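Progress report: Caveo supply storage, September 2018
Prepared by Nisha Lodhi for Shirley Gosselin

Sorting of the small cartons held at Drilia is complete. Loose stock has been assigned to lidded boxes under budget line 1704. Labels are outstanding.

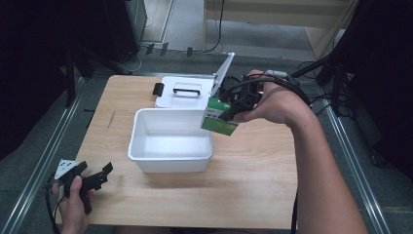
Packing trials began with the shallow box type. Each carton is placed singly, and the contents are checked against the stock list before closing. The white tub with rounded corners has a separate lid with a black carrying handle and a side latch, so a packed box can be closed and moved by one person. Two shelves remain to be cleared. Debashish Bhuiyan will submit the label order in November.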